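Steaming Plain Mantou on an Electric Cooker

Last revised in March by Itziar Collado. Dough formula by Qiuyue Wei.

Scope

This page covers the second proof, steaming, and unloading of plain wheat buns. Mixing is covered briefly. Filled buns need longer times and have their own page.

Dough

Combine 400 g all-purpose flour, 4 g instant yeast, 20 g sugar, and 205 g lukewarm water. Knead until the surface is smooth and no dry flour remains in the bowl. Rest covered for 10 minutes, then roll into a log, cut, and shape into rounds. Keep the cut pieces under a damp towel while you work.

Second proof

Place each round on a small square of parchment or directly on a lightly oiled tray. Proof at room temperature until a piece feels light for its size and a fingertip dent fills in slowly. A dent that stays has gone too far. Knead that piece again for one minute and reshape.

Steaming

1. Fill the base to the marked line with cold water.
2. Set the tray in place, leaving a gap between buns of at least half their width.
3. Close the lid and switch on. Start the timer when steam escapes steadily from the vent.
4. Steam for 13 minutes. Do not lift the lid.
5. Switch off and wait three minutes, then tilt the lid away from the buns so that condensation runs off the back.

Unloading

Lift each bun by its sides. Move to a wire rack and leave uncovered until no longer steaming. 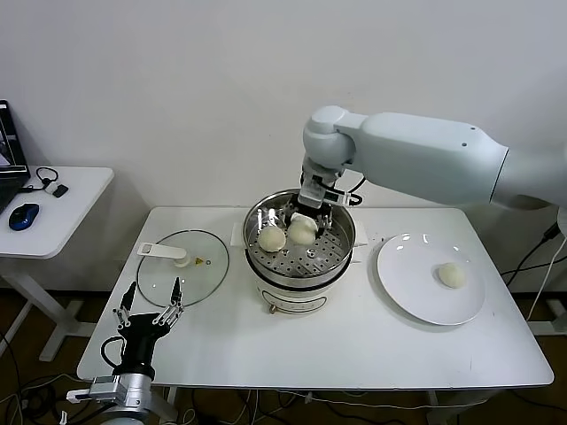
Lifting a bun from the perforated tray.

Faults

Wrinkled skin: lid opened too early, or overproofed dough.
Yellow spots: undissolved sugar. Dissolve it in the water first.
Wet base: water level too high, or tray holes blocked by parchment.
Dense center: underproofed, or steam interrupted.

Storage

Freeze in a single layer, then bag. Reheat from frozen over steam for six minutes.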